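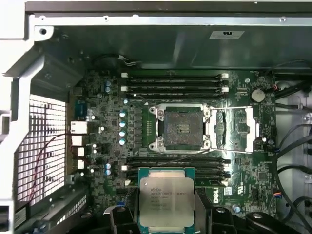
Forevden Computer Recycling: Common Questions

What do you take?
Desktops, laptops, servers and loose parts. No TVs or printers.

Is there a charge?
Drop-off is free. Pickup costs $54 inside Flusum.

What about my data?
Drives are wiped or shredded within 10 business days. Ask for a certificate at the desk if you need one.

Can I get a part back later?
No. Take out anything you want to keep before you come in.

Who do I call about office pickups?
Tuva Bråten, extension 2.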